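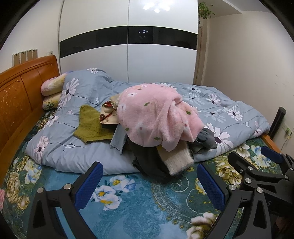
Mixed load on the bed before sorting: fleece blanket, knits and smaller pieces.

How to sort and fold a mixed pile of knits and fleece

Last updated February 5, 2019

This page covers the usual end-of-wash heap: one bulky item, a few knits, some small cloths and whatever dark clothing went in with them. The method uses the bed as the work surface. A table works too, but most tables are too narrow for a blanket.

What you need

A made bed with the quilt pulled flat
A fabric comb or lint brush (we use the Udix flat brush)
Two storage boxes or one deep shelf
A folding board, optional

Step 1. Take out the largest item

Remove the blanket first. In the pile at the top of the page it is the pink fleece with the leaf and flower print, and it lies over parts of several other pieces. Lift it from the middle with both hands and set it at the foot of the bed. Do not pull it by a trailing corner. Fleece grips hairy yarns and will drag them along with it.

Step 2. Separate by fabric

Make four groups:

Fleece and other pile fabrics
Heavy or textured knits
Flat woven cloths and prints
Everything else, dark colors apart from light

Color matters less than fabric at this stage, with one exception. Keep black and dark gray clothing away from cream and beige fuzzy pieces. Pale fibers show on dark cloth and take longer to brush off than the folding itself.

Step 3. Check for moisture

Press each thick item between your palms for a few seconds, at the seams and at any ribbed edge. Ribbing holds water longer than the body of a knit. Anything cool or heavy goes back on the rack. Fleece usually dries first and is a poor guide to the rest of the load.

Step 4. Fold the knits

Lay the garment face down and smooth it outward from the center. An olive knit like the one on the left of the pile is already spread flat and needs little preparation. Fold the sides in to the width of your shelf, then bring the lower edge up in two folds. Leave the ribbing relaxed – if it is stretched at this point it will set that way.

Loose or hairy knits should be rolled. Start at the heavier end and keep the roll slack. Never hang them, and do not let them trail off the side of the bed while you work on something else.

Step 5. Fold the blanket

Fold in half lengthwise, then in half again. Press the air out with your forearm, working from the fold toward the open edge. Fold across into thirds. A fleece throw should end up as a block 40 cm wide or less, which fits the Brillgate shelf box and most wardrobe shelves. If the block springs open, turn it so the last fold faces down.

Step 6. Small cloths and dark clothing

Stack printed cloths with the pattern outward so they can be told apart in the box. Brush dark garments before folding, always in one direction. Shake each one once over the floor and not over the quilt.

Step 7. Put away

Heaviest items go at the bottom. A stack of 8 folded knits is the limit for an ordinary shelf; above that the lower ones crease. The blanket goes on its own shelf or on top, where nothing compresses the pile. In a wardrobe with sliding doors, leave a small gap at the front so that sleeves do not catch in the track.

Notes

A heavy knit weighs some 400 g, so check the rating on hanging organizers before loading them. The Lilura hanging shelf is sold with three compartments, and the lowest one sags first.

Fleece stored over the summer should be refolded once, along different lines. We do ours in August.

If the quilt has picked up lint, brush it last, after the bed is clear.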